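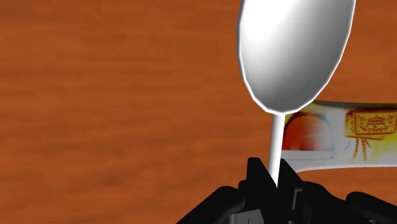

Pralwood, the tableware maker founded in 1984, will stop selling single-use cutlery to its food service customers in June and replace it with a washable line called Cantero. The change covers every cafeteria, hospital kitchen and caterer on the company's books, 1044 accounts in all. The first piece in the line is a spoon, and its shape follows a simple idea: a white spoon with a large, smooth oval bowl and a narrow, slender handle. Forks and knives in the same style will ship alongside it.

2023-05-12 – Pralwood has sold disposable cutlery for most of its history. Sales of those items have fallen in each of the last five years, while requests for washable pieces have grown. The company decided last fall to move its whole food service business to reusable products and has spent the months since then testing designs with customers.

"Our customers were buying boxes of throwaway spoons and then paying again to have them hauled off," said Ximena Montecinos, managing director of Pralwood. "Many of them already had dish rooms with spare hours in the day. They asked us for something they could put through those machines, and we did not have a good answer for them until now."

Cantero pieces are meant for commercial dishwashers and can be stacked in standard cutlery bins. Each piece carries a small mark on the back of the handle so that kitchens sharing a dish room can sort their stock. Replacement pieces will be sold singly as well as by the case, a request that came up often during testing.

The trial took place at the staff cafeteria and two patient kitchens of Fludevik, a regional care provider. Fludevik put 3594 pieces into daily use over the winter and kept a log of losses, breakage and complaints. Most of the losses happened in the first weeks, when diners who were used to disposables dropped their cutlery in the trash with their napkins. Fludevik moved its return bins next to the exits and changed the signs, and losses dropped after that.

"The washing was never the hard part," said Kartini Santoso, head of catering at Fludevik. "We had to change where people put things when they stood up from the table. I would tell any kitchen making this switch to sort out the bins before the first delivery arrives."

Patient kitchens had a separate concern, as some residents found the early handles hard to hold. Pralwood will offer a slip-on grip for the spoon and fork, made by its long-time supplier Grasport. The grip comes off for washing and is sold in packs.

Existing customers can keep ordering disposable items until stocks run out. Standing orders will not be switched over automatically – each account will get a call from its sales representative to agree on quantities and a start date. Customers who return unopened cases of disposable cutlery will receive credit toward a Cantero order.

Natália Esteves, who runs customer service at Pralwood, said the team has set aside extra time for smaller accounts. "A school with one cook doesn't need the same starter pack as a hospital," she said. "We will work out the numbers with them over the phone."

Price lists and care instructions are available from Pralwood sales representatives. Sample sets can be requested at no charge, limited to one per account.

Media contact: Aldana Villalba, Pralwood press office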